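Chapter 3
The Work Table

In this chapter you will learn
how to choose a table for light work
how to keep its surface free
how to prepare a place before the first object is put on it

When Hannelore Koller opened her repair and packing room in Brirno, she bought the shelves first, then the lamps, and only at the end the table. Today she tells every trainee to do it in the opposite order. The table decides where a person stands, how far the arms must reach and where the light should fall. Shelves can be moved in an afternoon. A wrong table stays wrong for years, and the back remembers it.

For most light work we recommend a plain white top with a matte surface. A shiny top throws the light of the lamp back into the eyes, and small parts are then difficult to find. On white, a dark screw or a piece of thread is seen at once. The disadvantage is known to everybody who has cleaned such a table – each pencil line stays visible until somebody wipes it away.

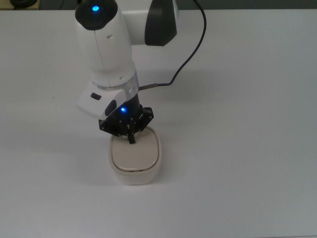
The second question is how much of the surface should remain free. Beginners like to have all their tools near the hand, and after one hour there is no place left for the work itself. Koller's rule is simple: on the table lies the object you are working on, and up to two tools. Everything else waits on the side shelf. Cables should come from behind or from above, with enough length that they do not pull on anything.

Finally, look also at the floor behind the far edge. Things which roll away will fall there, and a narrow gap between table and wall is a bad place to search in. Leave enough room to put a foot and a broom.

In section 3.1 we follow Emil Gasser, a trainee in his first month, as he prepares his table in the morning. Read the section once without making notes. Then compare his order of steps with your own, and write down where the two are different. You will need this list again in section 3.2, when we speak about lamps.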